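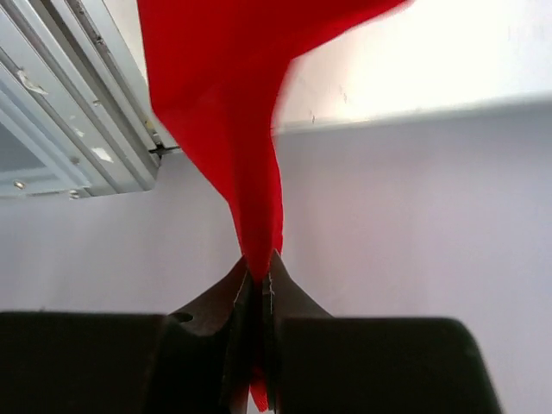 **benchrat_9** · Oct 17, 2022

Went to the open day at Amden this morning. Anyone else go? Laundry handling demo, two fingers on red cloth, that was the one with the crowd. Parking was bad, coffee was worse. Still glad I drove up.

**Szulc3557**

was there for the 9 am slot. grip looked solid to me but they talk way too fast. did anybody catch what the wrist camera is for, is it picking the grab point or just logging?

**benchrat_9**

Picking, is what the guy told me. Then a second guy said logging. So who knows.

> grip looked solid to me

Pinching a bunched up piece of cloth is the easy part tho. Seams and trim is where I'd want to see numbers.

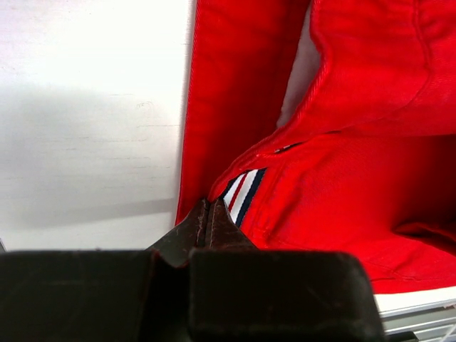 Thick fabric, topstitching, layers folding over each other. Our shop does work clothes and that stuff fights you even by hand. I asked for a success rate out of 100 picks and got a brochure.

**Jitby_fan**

oh come on. its an open day not an audit. I saw the Bullurance one in March and they wouldnt even let you near the table. these folks let people stand right there and ask stuff

**benchrat_9**

Sure, and they were nice about it. I still can't take "nice" to my boss.

**hemline2216**

Disagree w/ both of you a little. Two fingers is fine for towels and flat stuff. Garments, I'd want a second arm holding the other end. Did they say anything about teh price?

**Szulc3557**

nope. "contact sales"

**hemline2216**

lol ok. Is there another date or was that it?

**Jitby_fan**

March again i think, sign up sheet was by the door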